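Jollov Proving Cabinet, countertop model

Last updated: 2017-05-20

£796 including VAT and delivery to the mainland. Usually in stock.

I held out against selling a proving cabinet for ages. I'd been perfectly happy with the airing cupboard, then with the oven light left on, then with a cool box and a jug of hot water (which does work, if you don't mind topping up the jug at five in the morning). What changed my mind was a cold April, a batch of buns that just sat there looking at me, and a loan of the Jollov from the importer. I was supposed to give it back after a fortnight. I rang them and bought it instead, and then asked if I could sell them.

It's a box that keeps dough warm and a bit damp. You set the temperature on the left-hand dial and the humidity on the right-hand one, there's a little water pan at the bottom, and a small fan moves the air about so slowly you can barely hear it. There's no screen, no app and no programme for brioche. I like that more than I can say.

Who it suits

Home bakers who bake a lot, micro-bakeries working out of a kitchen or a converted garage, market stall people, tea rooms that do their own buns. If you make one loaf at the weekend you really don't need this, and I'd feel bad taking your money – get the folding Bevudow one further down the page, or a shower cap and some patience. If you're turning out trays of enriched dough before a market it'll pay you back in sleep.

What goes in it

The cabinet takes half-size baker's trays and comes with the runners already fitted. You can pull out every other runner if you want headroom for tin loaves. Banneton people, I've had big round ones in there without any bother, but the very long ovals only go in corner to corner and then you lose the shelf above.

For doughnuts I put the cut rings on squares of baking paper, straight onto the trays, with the humidity turned well down. Too much damp and they go tacky on top, then they stretch when you lift them and you get sad egg shapes. For cinnamon buns I have it a bit higher. For sourdough I mostly use it for keeping the starter cheerful in winter and do the final prove in the fridge like everybody else.

Warming up

It needs 20 minutes from cold to get to a steady heat. The booklet says you can put dough in straight away and I suppose you can, but I switch it on before I start shaping and by the time I've faffed about with the scales it's ready. Fill the water pan with hot water from the kettle and you'll shave a bit off that.

I've left a cheap fridge thermometer on each shelf through a whole morning and the top one reads a touch warmer than the bottom. I swap the trays over halfway through. The older Lunde cabinet I used to borrow was far worse for this, you could have proved a loaf on the top and stored butter on the bottom.

The door

Now, the door. It's glass, so you can see in, and it opens to the right only. You can't re-hang it. If your worktop ends in a wall on the right-hand side, measure up before you order, please, and leave enough room to swing it fully open, or you'll be sliding hot trays out at an angle and swearing. The seal is a push-fit strip and mine came loose at the bottom corner in the first week. I pushed it back with the handle of a teaspoon and it's stayed put. If yours does it and won't go back, tell me and I'll post you a new strip.

Cleaning

Runners lift out and go in the dishwasher. The water pan does too, though I'd descale it first if you live anywhere with hard water, because that white crust bakes itself on. Wipe the inside with a warm cloth and leave the door ajar to dry. Don't shut it up wet. I did that once before going to my sister's and came home to something growing on the back panel that I'd rather not go into.

The details

Power: ordinary 13 amp plug, lead comes out at the back on the left
Outside: brushed steel, rubber feet
Inside: steel, with lift-out runners and a water pan
Controls: separate dials for heat and humidity, off switch at the side
Door: glass, opens to the right
Guarantee: 2 years, parts and labour, back to me and I'll sort it out with the importer
Returns: 30 days if it's unused and still in the box

Trays aren't included. I know, it annoys me too. I do a plain Nallix tray that fits the runners properly, and you can add as many as you like at the checkout. If you already have half-size trays they'll almost certainly go in, but the ones with a deep rolled lip can be tight, so send me the measurements first and I'll go and check against mine.

Getting it to you

It comes on a small pallet by courier and they'll bring it to the kerb. It's a two-person lift, or one very determined person and a sack truck. Islands and the Highlands, drop me a line and I'll get you a proper price before you pay anything. I can also do collection from the unit if you'd like to have a look first. I generally have one running on the bench and there's usually something in it you can try.

Related items

Nallix half-size tray, plain
Bevudow folding proving box
Lunde dough cutter set, rings and rounds
Replacement door strip for Jollov cabinet
Water pan, spare

Comments

Femke Van Acker
Had mine since last month and I'm very pleased with it. Does the fan stay on when the heat is set to zero? I'd like to use it for drying herbs.

Reply from the shop
It does! The fan runs whenever the side switch is on. I've never tried herbs, so do report back – I'd take the water pan out.

Socorro Ccori
You were right about the door. We didn't measure, and now the toaster lives in the dining room. Buns are lovely though. Is the spare seal the same one for the older Jollov with the round handle?

Reply from the shop
Sorry about the toaster! The round-handled one takes a slightly thinner strip. I've got a couple put by, email me your address and I'll pop one in the post.

Femke Van Acker
Mint dried very nicely overnight with the door open a crack. Parsley went brown, but I think I had it too warm. 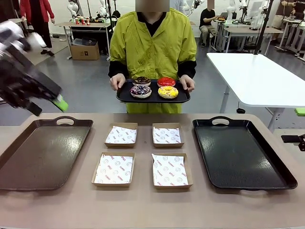 Glazed doughnuts on a black tray, the chocolate one with sprinkles at the back.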